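Clearing and Resetting a Shared Desk or Tabletop
Skolside Workplace Services – Guidance for Staff and Visitors

Purpose of this page

This page explains how to clear a shared desk or tabletop at the end of a period of use and how to leave it ready for the next person. It applies to all open work areas at Skolside, including the upper level, and to every table that can be reserved through the front office. It does not apply to private offices or to the kitchen on the ground floor, which have their own instructions.

The procedure was last revised on June 29, 2022. Questions about it should be directed to Kalliopi Nikolovski in Workplace Services.

What you will need

One shallow tray for small items. Trays are stored on the open shelving near the stairs and may be used at any table.
Two clean cloths, one for use with the cleaner and one for drying.
The general surface cleaner supplied by the front office. Spray bottles hold 300 milliliters and are refilled on request.
A bag or bin for paper waste, and a separate one for empty bottles.

Please do not bring in cleaning products from home. Several of the tabletops have a white finish that can be marked by strong cleaners, and replacement tops from Belkadi take a long time to arrive.

Before you begin

Confirm that the person who last used the table has finished. If belongings are present and their owner cannot be found, leave them in place and notify the front office at extension 459. Bags, coats and personal electronic devices are never to be moved by another member of staff.

Read through the steps once before starting. A single table normally takes five minutes. A group of tables that has been used for a full day will take longer, and it is helpful to have two people, one clearing and one wiping.

Step 1. Remove waste

Collect used tissues, wrappers and scrap paper first. Check both sides of any loose sheet before discarding it. Sheets with handwriting, names or figures are to be placed in the gray document folder at the front office, where they are held until December and then shredded.

Step 2. Remove drinks and drinkware

Mugs and cups are to be carried to the kitchen before any other object is moved. Carry mugs by the handle and no more than two at a time. Reusable cups should be rinsed and returned to the cupboard. Water bottles that still have their caps on may be set aside for their owners; empty ones go into bottle recycling.

Do not place open drinks in a tray with other items, even for a short distance.

Step 3. Gather small items into the tray

Set the tray flat on the table, well away from the edge, and leave enough room around it for both hands. Place small items in it one at a time. Heavier objects go in first and toward the middle. Items should lie below the raised sides so that nothing slides out when the tray is lifted.

The teal trays in current use have molded inner surfaces. Crumbs and small fasteners tend to collect along these surfaces, and the tray should be turned over above a waste bin and wiped before it goes back on the shelf.

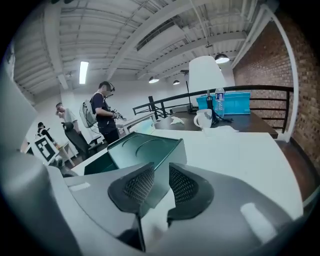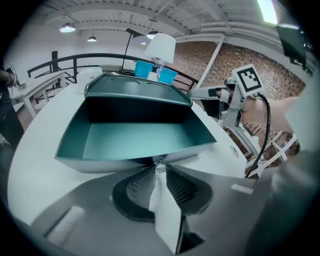 Teal tray on a white tabletop, with drinkware and a water bottle still to be cleared in both views.

Step 4. Move crates and larger objects

Plastic crates are to be lifted with both hands and placed on the floor against a wall, never in a walkway. Along the upper level, nothing may be stored against the railing or balanced on it. Please check that no object on a desk beside the railing stands higher than it can safely stand – a tall item that tips in that direction may fall to the floor below.

Step 5. Attend to lamps, stands and cables

Lamps remain where they are. Switch them off, allow the bulb to cool, and dust the shade with the dry cloth only. Stands should be moved by the base. If a cable crosses the tabletop, follow it by hand to its end before lifting anything near it. Cables are coiled in a loose loop and left beside the device to which they belong.

Step 6. Wipe the surface

Spray the cleaner onto the cloth, not onto the table. Begin at the far side and work toward yourself in straight, overlapping passes. Rounded edges should be wiped along their full length, including the underside, where fingerprints build up. Where a tabletop has a cable opening, wipe around it with a nearly dry cloth.

Dry the surface with the second cloth. Dark desks show streaks more readily than white ones and may need a second pass.

Step 7. Return the tray and sort its contents

Shared supplies go back to the supply drawers. Items with no known owner are taken to the front office, where Doina Ristić records them in the lost property register. Each entry should state the table and the time of day. Trays are not to be left on a table overnight with items in them.

Reporting damage

Scratches, loose table legs and cracked trays should be reported on Form 74, available at the front office. Vesela Popescu arranges repairs and will confirm when a table may be used again. Until then, a table marked as out of service must be left as it is.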